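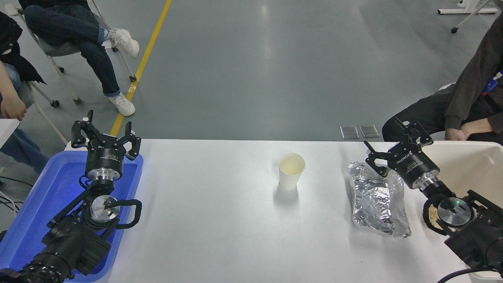
Vosach returns two-arm table cell to service after gripper overhaul

VOLTVILLE, Thursday, November 11, 2021 – Vosach has put its two-arm table cell back on the daily schedule at the Voltville site following an overhaul of both grippers and a full recalibration. The cell had been running with a reduced task list from August, when operators began logging grip faults on the right arm.

The faults were intermittent. The right gripper would report that it had closed on an object while the fingers were still short of contact, and the arm would then lift with nothing in hand. Maintenance staff traced the problem to the connector at the wrist, where repeated rotation of the last joint had worked the cable against its clamp. The left arm showed early wear at the same point and was serviced at the same time.

The repair consisted of new cables on both wrists, a longer service loop and a clamp mounted farther back from the joint. The previous routing was tight enough to pull on the connector at full rotation. The new loop leaves slack through the whole range of the wrist, at the cost of a slightly larger clearance zone, which has been entered in the motion planner for each arm.

Fingers were removed, cleaned and refitted to a set torque. Opening width was then checked against a gauge block at the start, middle and end of travel. The cell completed 3,827 open-and-close cycles on the bench program before either arm was allowed to move under its own power.

Recalibration took most of two shifts. Each arm was homed, then driven to nine reference points on the white tabletop, and the measured positions were compared with those from the head-height camera. The table itself had shifted slightly on its feet and was leveled before the final pass. Arm speed is now capped during the first 20 minutes after power-up, when joint readings drift the most.

Handling checks now use everyday items, a paper cup and crumpled aluminum foil among them. Foil is the harder of the two for the camera, as its creases reflect the overhead light and the apparent outline changes with the viewing angle. The cup sets the limit on grip force – too much and the wall folds.

Sinaga, which supplies the control software, has changed the fault logic as well. A grip is now accepted only if finger position and motor current agree. If they do not, the arm holds position and asks for an operator reset.

Under the new maintenance plan, wrist cables will be inspected every 800 operating hours and replaced at the first sign of wear to the jacket. Finger torque will be checked weekly. Operators have also been asked to note the arm, the joint angle and the item being handled whenever a fault appears, as the earlier log entries recorded only the time.

A second cell of the same layout at Vosach's Vustberg site will receive the revised cable routing during its next planned stop. It has not reported grip faults and remains in use.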